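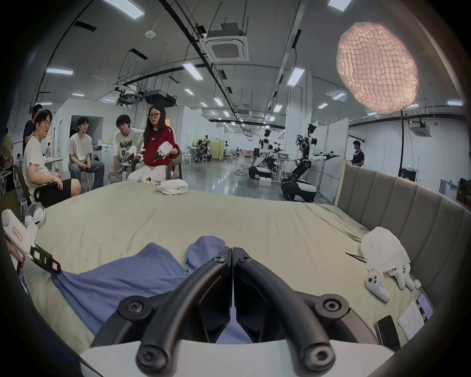
Manuela Bianchini: Which phone is it, and did you already try a different cable?

Question from Musyoka Bakilana, July 12, 2022
My phone is a Prilteo, 24 months old. It charges only to 13 percent and then stops. I tried two cables and the result is the same.

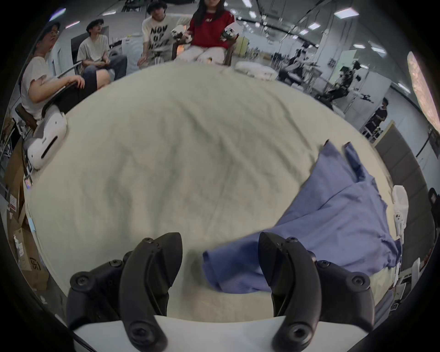

I also restarted it many times. Should I pay for a new battery?

Answers

Dinesh Debnath
Please look into the charging port with a small light first. Mine had pocket dust pressed at the bottom. Turn the phone off and take the dust out gently with a wooden toothpick.
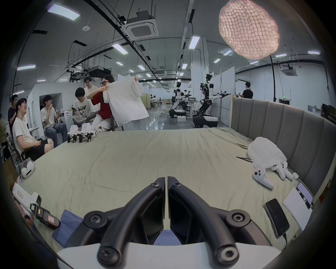
Lorena Bustos
Just buy a new one, these never last.

Guido Bortolotti
I would check the battery health in the settings before paying. If it says "service," a new battery is reasonable. 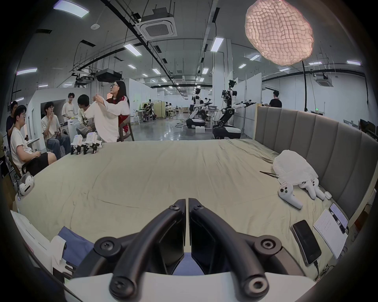

The shop in Mendon also tested my charger for free, so ask them for this at the same visit.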